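Cleaning the big front window, second attempt

Mon 17 February

When we took over the shop space in Gradundale, the front window was the reason I signed. It's a big curved pane in a thick black surround, and it had been sitting on the market through two tenants who both papered over it. I peeled the last of the paper off in August and told myself I would wash the glass properly once the furniture was in. Then the furniture came in and I did it badly, twice, and this post is what I learned.

Some background for anyone new. The front room is a waiting area and reading corner. It gets sun from late morning on, and because the window faces the street, the glass turns half mirror for much of the day. Standing inside, I see the pavement and the room at the same time. That is nice when the glass is clean. When it isn't, every streak shows against the dark parts of the reflection, and people sitting on the ottoman have nothing else to look at.

My first attempt was with paper towels and a blue spray from the supermarket. It left lint along the bottom edge and a haze I couldn't see until the sun came round. I put it down to the spray, bought a different one, and got the same haze. The problem was mostly how much I was using. Curved glass lets the spray run to the low side before you get to it, and it dries there in a line.

So for the second attempt I wrote down an order and stuck to it.

Dust the surround first. The black shows everything, and if you wet the glass while there's dust on the edge, the dust ends up on the glass. I use a dry paintbrush for the corner where the curve meets the straight part.

Next is a plain wash. I mix 600 ml of lukewarm water with one small squirt of dish soap. I had been using far more soap than that. The bucket is a Baltex one with a measuring line inside, so there's no guessing. I wring the cloth until it stops dripping and work from the top down, in strips as wide as my arm can reach without stepping sideways.

Then a rinse with 300 ml of clean water on a fresh cloth, and after that the dry cloth. The dry cloth is the part that matters. Mine are gray Fumard microfiber, sold in a pack of 19, which is a strange number, but I've used nearly all of them. Crumple the cloth up loosely instead of folding it into a square. A folded pad rides over the curve and only touches in the middle.

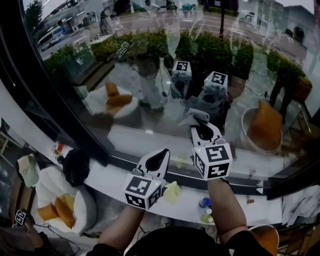

Written by the owner of the Arthur reading room, Gradundale

Late morning is the worst time to do the drying. With the light behind the greenery outside, I end up looking at the white ottoman and the orange cushions reflected in the pane instead of looking at the pane. I now wash in the early morning and check again in the afternoon. If you have to do it in bright light, move your head from side to side as you go. A streak stays put on the glass and the reflection moves.

A few more notes on the room while I'm at it, because the window and the furniture affect each other more than I expected.

The orange cushions were a worry. I bought them for the color, and strong color in a sunny window usually means fading. I've been turning them every week and so far I can't see any difference between the sides. The covers come off and go through a cool wash. I hang them over the back of a chair to dry, away from the window.

The ottoman is the piece that gets dirty. White was a poor choice for a room where people put their bags down. I wipe it with what's left of the soapy water before I empty the bucket, and once a month I go over it with a fabric brush. It used to sit closer to the glass, and kids knelt on it to look out, which put handprints at a height I had to bend for. I moved it back and the prints stopped for a while. They've started again lower down.

The round tub with the light rim holds the large cushion. I had it by the door at first and people took it for an umbrella stand. It does better over on the other side, and the cushion stays cleaner in there than it did on the floor.

As for cost, a window cleaner quoted me 700 a year to do the inside and the outside. I still pay a smaller amount to have the outside done because of the height at the top of the curve. The inside I do myself, every other week, and it takes me less than an hour including the surround.

Things I would skip if I were starting over: newspaper (ink on the black surround, hard to see and it comes off on your sleeve), vinegar (fine, but the room smells of it until lunch), and the squeegee. I know people swear by a squeegee. Mine has a straight blade and the glass isn't straight, so it leaves a wet stripe at each side. If anyone knows of a flexible one that works, leave a comment.

Next job is the shelf behind the door, which needs sanding before it can be painted.

3 comments

plainjane_b
Same trouble with a bow window in our dining room. I gave up on the squeegee too. Do you wash the cloths with fabric softener? I stopped and the haze went away.

Author
No softener now, but I did use it on the first few. That could explain part of it, thanks.

oldmillroad
A short rubber blade, hand width, will follow a gentle curve. It takes longer. Wipe the blade after every pass.

Recent posts
Repainting the reading room door
What to do with a white ottoman
Taking old paper off glass
Shelf plans, part one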